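Site copy, 17th October. Second inspection of the Tadach hand-held gripper kit, on trial from Menton at the Haverford laundry. The first one was in June and covered the old finger pads only. Items marked OPEN go back to Menton with this sheet. Items marked HOLD stop use of the kit until cleared.

Ratings used: OK, OK with comment, OPEN, HOLD.

## A. Paperwork and delivery

- [x] **A1. Kit list matches contents.** OK. Two hand-held units, spare pads, charger, cable set, one carry case.
- [x] **A2. Operator manual supplied in English.** OK with comment. The manual is for the previous version. The drawings show longer fingers than the ones we have. Menton say a new manual is being printed.
- [ ] **A3. Risk assessment from supplier.** OPEN. We have a two-page summary. We asked for the full document in June and are asking again.
- [x] **A4. Trial agreement signed and on file.** OK. Runs 12 weeks. Damage to linen in normal use is on our side; damage to the kit in normal use is on theirs.

## B. Gripper, mechanical

Done with the unit switched off and the battery out.

- [x] **B1. Finger pads secure, no movement by hand.** OK on both units.
- [x] **B2. Pad faces free of burrs and sharp corners.** OK with comment. The corners on unit 2 are sharper than on unit 1. Run a cotton glove over them at each weekly check. If it snags, change the pads.
- [x] **B3. Pivots move freely through full travel.** OK. Slight stiffness on unit 2 when fully open. Not enough to fail it.
- [ ] **B4. Pinch points guarded or marked.** OPEN. The linkage closes toward the hand as the fingers close. There is no guard and no marking. Until Menton send labels, operators keep the free hand behind the grip whenever the fingers are moving. This has been added to the briefing card.
- [x] **B5. No cracks in link arms.** OK. Checked under the bench lamp, both sides.
- [x] **B6. Lint cleared from fingers and pivots.** OK with comment. See section D. Terry sheds far more than sheeting and the cleaning interval in the manual was not written with towels in mind.

## C. Electrical and battery

- [x] **C1. Charger cable and plug undamaged.** OK.
- [x] **C2. Charger kept off the folding tables.** OK with comment. It was on a folding table at the start of the inspection. Moved to the shelf by the office door. It stays there.
- [x] **C3. Battery seats and locks.** OK.
- [ ] **C4. Low battery warning works.** OPEN. Unit 1 gives the tone. Unit 2 went off with no tone, both times we ran it down. Fingers released when it went off, so a towel was dropped and nothing else. Fault reported by phone as well as on this sheet.

## D. Work area and handling

The trial job is thick bath towels, taken by the fold and moved in and out of gray plastic trays. Menton offered to start us on flat goods, and their sales sheet shows napkins and pillowcases. We asked for towels because that is where the sore wrists are. A tool that does well on napkins and badly on terry is not worth the rental to us.
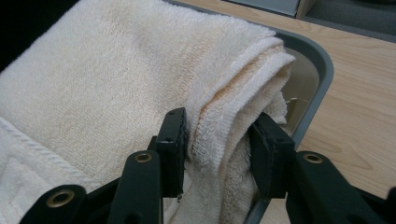 Most of the comments below come from that choice. A folded terry edge is several layers deep, and the fingers have to squeeze it hard enough to hold without dragging loops out of the pile. The Tadach has three grip settings. On low, heavy towels slid out of the pads. On high, we found pulled loops on some of the older stock. Medium is the setting for this trial and the selector has been taped there.

- [x] **D1. Tray stable on table.** OK. The tray must sit fully on the table, with no overhang on the operator's side.
- [x] **D2. Tray rims checked for cracks and rough spots.** OK with comment. Two trays pulled and scrapped. The rest are fine.
- [x] **D3. Tray not overfilled.** OK with comment. When the towels stand above the rim, the operator has to come in from higher up and the wrist bends, which is what we are trying to get away from. Fill to the rim and no higher.
- [x] **D4. Fingers placed on the fold, clear of the hem.** OK. The hem is stiffer than the pile and the pads do not hold it evenly. New operators go for the hem first. Correct it on day one.
- [x] **D5. Loose threads removed from tray between loads.** OK with comment. Wipe out at each break. Long threads are the ones that end up in the pivots.
- [x] **D6. Stained or discolored towels set aside.** OK with comment. Not a gripper matter, but operators holding the tool tend to pass stained towels straight through, where by hand they would have thrown them in the rewash cart. The rewash cart has been moved to within reach of the table.
- [x] **D7. Floor clear of dropped linen.** OK.
- [x] **D8. Table lighting adequate.** OK.

## E. Operators

- [x] **E1. Everyone using the kit has had the briefing.** OK. 5 operators signed off. Night shift is not included in the trial and does not use the kit.
- [x] **E2. No rings, bracelets or loose cuffs.** OK with comment. One long cuff, rolled up on request.
- [x] **E3. Time on the tool limited and logged.** OK with comment. Limit is 30 minutes, then swap. The log was filled in on most days, but the Ditness line forgot it twice last week. The clipboard now hangs on the tool hook.
- [ ] **E4. Left-handed use.** OPEN. The release button sits under the right thumb. Left-handed operators can reach it only by shifting grip. Ask Menton if a left-hand shell is available and at what cost.

## F. Count and wear

Unit 1 passed 700 picks on its current pads at the time of inspection. Pads show light polishing and no tears. Unit 2 has had less use and its counter was not read, as the battery was already flat from C4.

- [x] **F1. Pad wear within limit.** OK.
- [x] **F2. Spare pads on site.** OK. 3 sets.

## Result

Unit 1: may continue in use with the comments above.

Unit 2: HOLD until C4 is repaired or the unit is replaced. Tagged and put back in the case.

Open items for Menton: A3, B4, C4, E4. Reply wanted in writing before the next weekly check. The pad change interval for terry should be answered in the same letter, as the sales sheet gives one figure for all linen.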